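Reading time: 14 min
2 comments

Subject: Re: [brodholm-tenants] Everything on wheels from April

Sotiropoulos wrote:

> Dear all,
>
> As many of you will have heard, we are planning to replace the
> furniture in the shared rooms at Brodholm with the Steltari
> range. Every table, bench and storage unit will be on castors,
> so any room can become a meeting room, a workshop or a quiet
> area in minutes. Tredness did the layout study for us and their
> findings are very encouraging. People who can change their
> surroundings use them more, talk to each other more and feel
> more at home in them.
>
> The first delivery is 14 tables. The old ones will be collected
> the same morning. If you have strong feelings about a particular
> table, please say so before the end of the month.
>
> I have read the study and I am excited. I hope you will be too.

I've read the study as well, twice, and I would like to slow this down a bit.

First, a declaration. I like tables that stay where they are. I have worked at the same one upstairs since before the lift was replaced, I know which end dips, and if you want to put all of what follows down to that, go ahead. I still think the questions need answering before anyone signs for 14 of anything.

The study says that people who can rearrange a room use it more. Look at how they found this out. Tredness asked tenants in buildings which already had movable furniture whether they moved it, and whether they were happy. Most said yes to both. Nobody asked the tenants of ordinary buildings, so we have no idea whether those people are any less happy with their tables screwed to the floor. And the word "move" is never pinned down. If I nudge a table a hand's width to get my chair in, have I reconfigured my environment? On page after page it seems I have.

There is also the matter of who filled it in. The form went out by email to everyone and came back from those who felt like answering. People who feel like answering an email about castors are a special kind of person (I include myself). I'd have been more impressed by somebody sitting in a corner for a week and writing down what got shifted, by whom, and whether it was ever put back.

Because that's what worries me in practice. A room that can be anything has to be turned into something each time you go in. The last lot had a talk, so it's all rows. You wanted one big table. You push four together, they don't quite meet, somebody's cup goes down the gap. At the end you're supposed to return everything to the "home layout" shown on the wall, and you're late, and you don't. The next group does the same from wherever you left off. I used to teach evening bookkeeping in a college that went over to this sort of thing, and the first quarter of every class was removals work. By the second winter the wheels had all been locked and the tables were back in a horseshoe, exactly where the old ones had been, at considerable expense.

Then the surfaces. The Steltari catalogue offers white, white or a very pale grey. I don't mind white as such. It's good to work on, you can find a dropped screw or a needle, and it makes a gloomy room lighter. But it's being sold to us as something new and we've had white tables here for years.
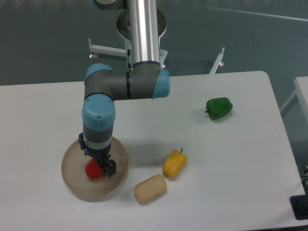 White table, grey and light blue arm. Brodholm.

What I mind is the cleaning. The maker says the finish "resists everyday marks", and then in the care leaflet tells you not to use anything gritty, anything with bleach in it, or any cloth that has been used on something else. Our rooms have one cloth. It hangs on the tap and I'd rather not discuss it. If the finish needs that much looking after then somebody has to be paid to look after it, and I can't find that in the sums either.

On to the sums. The price quoted is £493 a table. I asked what a plain fixed table in the same size would be from the same firm and was told they "don't really do" those any more. That's a supplier's answer. Plenty of other firms do them. Without a price to set beside it, £493 tells us nothing except that it's £493. I'd also like to know what a replacement wheel costs, whether it's a standard stem, and whether you can buy one or have to buy the set. My guess is the set. I would be glad to be wrong.

The load rating is 80 kg, spread evenly. Spread evenly is doing a lot of work there. Things in real life are put down on one corner, and people sit on tables, they always have, whatever the sign says. Does the 80 hold with the brakes on, or off, or being pushed over the metal strip in the doorway of the big room? The leaflet gives one figure and a drawing of a vase.

I'm not against wheels on principle and I want to be fair about this. There are things which ought to have them. A heavy thing which has to come out now and then so you can sweep behind it should be on castors, no argument. Book trolleys, tea trolleys, the screen. The piano, God help us, which took five people the last time. For those the wheel does an obvious job. My quarrel is with the leap from "some things should roll" to "everything should roll", and I can't find the step in the study where that leap is made. It's simply there by the time you reach the recommendations.

A castor is also a compromise whichever way you turn it. Hard wheels roll easily and mark the floor. Soft ones are kind to the floor and grow a flat spot if they stand too long in one position, after which the thing limps. Small ones look neat and stop dead at a biro. Brakes work well when new – the foot lever snaps down with a nice click – and then they fill up with hair and fluff. A set of four has to share the weight equally on a floor that isn't level, and ours isn't, put a marble down by the window if you doubt me. So one wheel hangs, and the table rocks, and someone folds up a beer mat. Feet with a screw thread solved this a very long time ago.
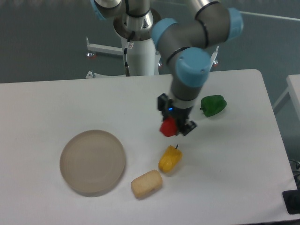 Filippos Kourkoulas wrote to me off the list that I was being unfair, that his mother's sewing group had castors put under every table in their hall and wouldn't go back, and that the rocking stopped once somebody took the trouble to swap two of the wheels over. He added that I had probably never had to clear a room on my own with a bad back.

He's right about the back, and I've been thinking about it since. If you set out and clear away by yourself, a table that rolls may be the difference between holding your event and not holding it. That's a better argument than anything in the Tredness report, which doesn't mention it. But I'd say two things. A sewing group meets in one hall, sets up one way and knows its own tables. We're a building full of people who mostly don't know each other's names. And if the point is to help the person who's clearing up alone, then a good table trolley in each big room would do that for the price of a table or so, and leave the rest alone. I put this to Filippos and he said he'd sooner have the castors. Fair enough. We've agreed to differ and he has given me leave to quote him.

The other claim I can't swallow is the one about talking. "Movable settings increase chance conversation." Does anyone here believe it? The conversations I've had at Brodholm happened by the kettle, on the stairs, or while waiting for the printer, none of which is going to be put on wheels, I hope. The study's evidence is a chart of how friendly people said their building was. The buildings with the movable furniture came out a little higher. They were also newer, smaller, and had a café. I'm no statistician but I would want to hear about the café.

So what would persuade me? Not much, really. I'd like us to try it before we buy it. Take two of the Steltari tables on loan, put them in the ground floor room with the old ones, and see after a couple of months which get used, which get sworn at, and where they've ended up. Don't have the old ones collected the same morning, because once they've gone the question is settled whatever we find. I don't like that detail at all, by the way. Who is collecting them, and are we paying for it, or are they being sold on? They're perfectly sound tables.

I'd also like whoever did the layout study to say in plain words whether they get anything from Steltari when we order. I'm not accusing anybody. It's a normal question and it should have a one-line answer. I asked it by email in the first week and was sent a brochure.

Sotiropoulos, I know you have put a lot of hours into this and that it's no fun having someone pick at it from upstairs. You asked for strong feelings about a particular table. Mine is the one by the north window with the burn on it. I'd like it left where it is, and if it can't be, I'd like to buy it.

One small correction to the plan while I'm here. The drawing shows the door of the back room opening outwards. It opens in. Anything parked behind it will get a knock, brakes or no brakes, and the tables in the drawing are parked behind it.

Gerasimos Karagiannis
(second floor, north side)

14 shares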